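Gray Things I Like: The Carpet Page
Gallery 5 on the blanket pages

Welcome back! If you followed the last gallery (the one with all the moss and the wet bricks) you already know how this goes. I find colors I like out in the world, I post them, and then I ramble on about what I'm going to do with them in yarn. This time it's gray. Lots of gray. My sister-in-law says I've finally given up on color altogether, and she may be right, but I've wanted to make a proper gray blanket for ages and I think I finally have the palette for it.

All of it comes from one room at the Jirnau building, and mostly from the floor. I know, I know. It's office carpet. But I walked in there in June and just stood looking down at it like I'd never seen a carpet before. Long skinny stripes of gray and taupe and beige and off-white, with thinner dark lines running in between, and the whole thing has a streaky look to it, a lot like wood grain. I'd have rolled it up and taken it home if I could.

Before the carpet, though, a little bit about darks. My last blanket went wrong because I used one flat charcoal for every dark stripe, and it looked like electrical tape. What I want is a dark gray with a bit of shine next to a dark gray with some texture, and then a real matte black that only turns up now and then. 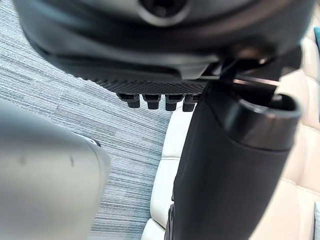 Smooth dark gray over a woven or mesh-like band, with four small black pegs in a row under it. Love that band!

So the smooth gray is going to be the Salminen wool in stockinette, which comes out nice and even if I don't drink coffee first. The mesh bit I'm doing in linen stitch. I made a swatch with 2 strands held together and it has that same tight little grain, and it's stiff enough that the edge doesn't curl (much). I also tried seed stitch. It looked like oatmeal. Gray oatmeal. I ripped it out the same evening and I'm not showing you.

The black is a cotton blend I bought from Jisance back when they still had the bargain bins near the door. It's very matte, and it sheds a little. I'm keeping it to single rows, and I might work a few bobbles in it along one end, evenly spaced. Four would be cute. I haven't decided if bobbles on a blanket are charming or just annoying to sleep on, so if you've done it, please tell me in the comments.

Okay, now for the floor! Watch how pale the stripes get toward the upper right where the light seems to be landing. They wash out until you can hardly tell one from the next, and lower down they're all crisp again. I want the blanket to do that too, with the contrast strong at one corner and fading off toward the other. Bonus: somebody's sneakers, mostly white and pale gray, which match the whole thing better than my cushions do. And there's a skinny black cable wandering down through the stripes, which is the one wiggly line in all that straightness and has given me ideas. 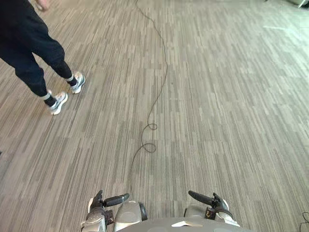
The pattern I'm starting from is called Dralleck. It's a plain lengthwise stripe, very old-fashioned, and it wants 507 stitches on the long edge. I cast on 507, joined a second ball, counted again and had 497. Ten stitches gone! I went over it with markers twice and then just decided that 497 was a perfectly good number and moved on. Nobody napping under it is going to check.

For the fade I'm swapping the charcoal for taupe first, then the taupe for beige, and by the far corner it should be nearly all off-white. I'm changing colors wherever I feel like it, so the stripes come out in different lengths, and yes, that means a truly awful number of ends to weave in. The black wiggle will be a crocheted chain sewn on top at the very end, if I still have any patience left.

More when I get past the first dark section. The next gallery will probably be swatches, and I promise there will be at least one thing in it that isn't gray.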